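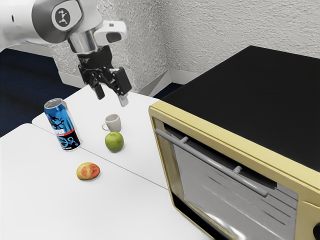 Ununero kitchen pack — anyone else got it yet?

skillet_sim
Posted Wednesday, May 12, 2021

Finally bought the Ununero kitchen pack last week and I'm having far too much fun with it. For anyone who missed the thread in February, it's a set of ready-made kitchen scenes for practising arm tasks in simulation, with an arm and two-finger gripper already rigged, wrist view included. You get 26 scenes and 234 loose objects (fruit, cups, cans, that sort of thing), and you can drop any of them on the tables wherever you like.

I went straight for the countertop oven, because doors are where my own home-made scenes always fell apart. The hinge has proper weight to it! You can set how stiff it is, and the handle is a separate part with its own grip settings, so you can make it as slippery as you fancy. 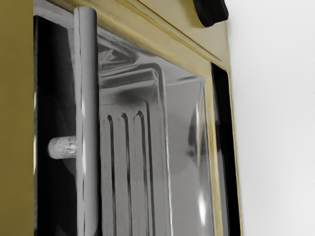 My one worry was the shiny stuff. I train on what the wrist view sees, and metal and glass have always muddled my poor little network. The pack lets you turn reflections down in steps, and so far I've left them all the way up — might as well learn the hard way.

Dindgate
How does it run on an ordinary machine? The old Zamudio set looked lovely and crawled on mine.

skillet_sim
Much better than I feared. My desktop is five years old and it copes, as long as I keep it to one scene at a time. I did 2,510 door attempts over the weekend, mostly while asleep.

marrowfat
I'll be the grump. I returned mine. The reflections are pretty but I don't believe them, real oven glass gets greasy and fingerprinted and this stuff never does. If your model learns on spotless chrome it's going to have a nasty shock in a real kitchen.

skillet_sim
Fair point about the grease, and I'd love a "dirty" slider. But I'd still sooner have too much shine than the flat grey doors we all used before. Close up, with the door filling most of the view, it's a proper test. 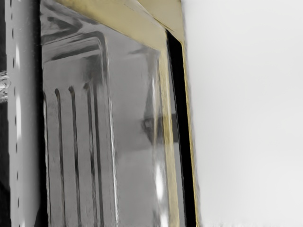
Aileen Calimlim reckons you're both right. I've used the pack for a month and my fix was to mix in 19 smudge textures I painted myself, laid over the glass at random. It took an evening. Happy to share them if anyone wants to try.

marrowfat
Go on then, send them over. I might even buy it again, don't tell my wife.

skillet_sim
Yes please, Aileen! And while I'm here, a tip for the oven scene: start the gripper off at the upper left corner of the door, not straight in front. I wasted a whole evening coming at it head on.
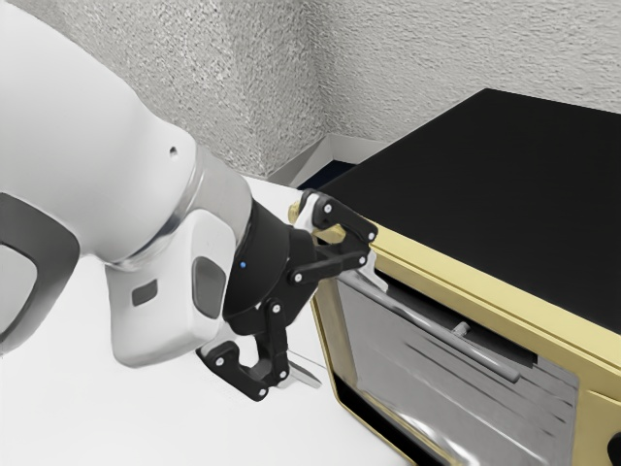 The other thing worth changing early is the finger pads. The default friction is a bit generous, so everything sticks and you feel like a genius until you turn it down.

Dindgate
Sold, I think. Does the price include updates?

skillet_sim
A year of them, then you keep whatever version you've got. There's a Skunthorpe add-on with fridges and drawers too, but I haven't tried it — has anyone?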